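# Week 6: Where the examples come from

Notes to go with the lecture. Read these before the lab, and bring the sheet from Week 5 if you haven't handed it in.

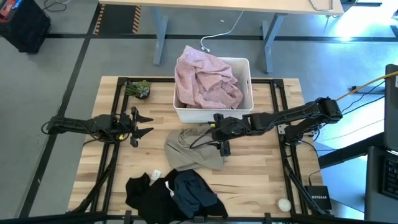
Last week we treated the training set as a folder that somebody hands you. This week you are the somebody. In imitation learning, each example is an episode: one attempt at one task, stored as camera images, joint positions, and the commands that were sent to the arms. The policy learns to map the first two onto the third, and it has no opinion about which parts you meant. If the light pink cloth is bunched up in the white bin every time the right gripper goes down onto the gray-beige one, then as far as the policy can tell, pink in the bin is part of how picking up gray works. It will hold this belief sincerely. The same goes for the succulent.

## 6.1 What counts as an episode

An episode needs a start state, a task sentence, and an end. The end is where people argue. For "put the gray cloth in the bin," we stop recording when the cloth is released and both arms have backed off. We do not stop when the cloth touches the bin, and we do not stop when the operator feels satisfied, which tends to come earlier.

Write the task sentence before you record. Sentences written afterward have a way of describing whatever took place. "Move cloth near bin" was, I am fairly sure, once a more ambitious sentence.

## 6.2 The Drarkel set

The set you'll use for Assignment 3 is called Drarkel. It has 1392 recorded episodes, of which 1104 survived review. The other 288 are in a folder called `rejected`, and I would like you to spend more time in there than you think you need to. Most of the rejects fall under one of these:

- The task sentence and the motion disagree.
- A camera stream dropped out partway through.
- The operator paused for so long that the episode is mainly a study of a robot holding still.
- A gripper closed on nothing and the operator carried on as though it hadn't.

The third kind does more damage than it looks. A policy trained on pauses learns to pause. You then get a robot that reaches the cloth and thinks it over until someone presses stop. Trim the idle time at the start and end of each episode, and throw out those with long gaps in the middle. Cutting out the middle and joining the halves gives you a jump in joint position that no motor ever made.

Retries are a separate matter, and we keep them. If the first grasp slips and the second one holds, you've recorded how to recover, and that's hard to get on purpose. (Operators asked to fail naturally become terrible actors.)

## 6.3 Why fabric

Rigid objects are easier to write papers about. A block has a position and an orientation, and you can put it back where it was. A crumpled cloth has as many configurations as you have patience for, and the useful grasp point moves each time. Dark fabric is worse: on a pile of black and navy clothing, the overhead view has trouble telling where one garment ends and the next begins. So do students. When you label the pile in the lab, two of you will label it separately and then compare. The disagreement is your data quality estimate, so please don't fix it quietly.

## 6.4 Variation, and the lazy kind

You want the set to vary in the things that will vary at test time. In Drarkel we changed the cloth's position, how it was crumpled, and which arm did the picking. We were less careful about the bin, which stayed on the same side of the table for the first 300 episodes because it was already there. The policy trained on those 300 can put a cloth in the bin wherever the bin is, provided the bin is there.

Tsutomu Honda found the problem by sliding the bin a hand's width to the left during a demo. The arm released the cloth with great confidence onto bare wood. We have since adopted his habit, and you should too: after each block of recording, move something.

Background objects should move as well. Leave a few in and relocate them between blocks. A table cleared of all clutter gives you a policy that expects to work in a monastery.

## 6.5 Operators leave fingerprints

Each person drives the arms differently. One comes in low from the side, another straight down. Mix them evenly without recording who was driving and the policy may average the two approaches, arriving at the cloth from an angle neither person would defend. Log the operator ID. In the Ulari format it goes in the episode header, next to the task sentence. Leave it out and the loader accepts the file without complaint, so check it yourself.

## Lab

Work in pairs at one station.

1. Write your task sentence on the sheet and have another pair read it back to you in their own words. Rewrite it.
2. Record a practice block. Swap operators halfway.
3. Review your partner's episodes, not your own. Mark each one keep, trim, or reject, with a reason of one line.
4. Move the bin. Record another block.
5. Export and run the header check.

Cloths go back on the table in a heap at the end. Please don't fold them. The next group needs the mess, and a folded cloth takes longer to crumple convincingly than you'd think.

**Reading for Week 7:** the Ulari format notes, sections 1 and 2. Skip the appendix on compression unless you have trouble sleeping.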